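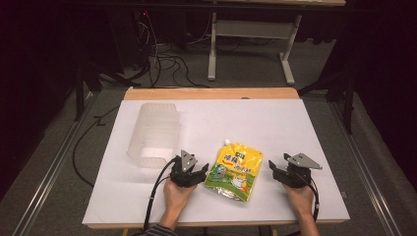
Séance 4 - Ranger une poche souple dans une boîte : où en est-on ?

Notes de cours, à relire avant le TD de mercredi

1. La tâche

Une boîte en plastique translucide couchée sur le côté, une poche jaune à bouchon blanc posée à plat, deux pinces noires tenues à la main. Un enfant mettrait la poche dans la boîte sans y penser. Pour une machine, il faut redresser la boîte ou travailler par son ouverture latérale, saisir un emballage qui se déforme, puis lâcher au bon endroit.

2. Ce que l'on mesure (et ce que l'on oublie de mesurer)

Les pinces sont ici dans des mains humaines. Une démonstration de ce genre renseigne sur le geste et sur l'outil. Elle ne dit rien de l'autonomie, et je demande qu'on cesse de confondre les deux dans les comptes rendus.

Le projet Fleritz annonce 1 300 démonstrations de rangement. Bien. Sur combien d'emballages différents ? Le rapport n'en dit rien. L'essai de l'atelier Skarkar, à Drurnbridge, est plus franc : 50 tentatives autonomes, toutes conditions publiées, échecs compris. C'est peu, mais on peut en discuter.

3. Difficultés à connaître

Plastique translucide : les parois laissent deviner le fond et les reflets masquent les bords. L'estimation de profondeur en souffre.
Poche souple : le point de prise dépend du remplissage. Serrer au milieu ou près du bouchon, ce sont deux problèmes différents.
Coordination : si une pince tient la boîte, il ne reste que l'autre pour la poche. Toute reprise coûte du temps.
Table dégagée : deux objets sur un plateau blanc, cela ne ressemble guère à un plan de travail de cuisine à 19 h.

4. Lire un taux de réussite

Mulder affiche 53 réussites d'affilée dans sa vidéo de présentation. Avant de citer ce chiffre, cherchez : la position de départ des objets, le nombre d'essais écartés, la vitesse de lecture, la présence d'un opérateur. Si l'un de ces points manque, écrivez « non vérifiable » dans votre fiche.

Ma position, que vous pouvez contester : en atelier, avec un seul type de poche et une boîte toujours présentée de la même façon, l'affaire est jouable. À la maison, non, pas encore.

5. Travail à rendre

Rédiger un protocole d'essai pour cette tâche, en 700 mots maximum. Préciser ce qui compte comme un échec - une poche à moitié entrée, par exemple. Prévoir au moins un emballage absent des démonstrations.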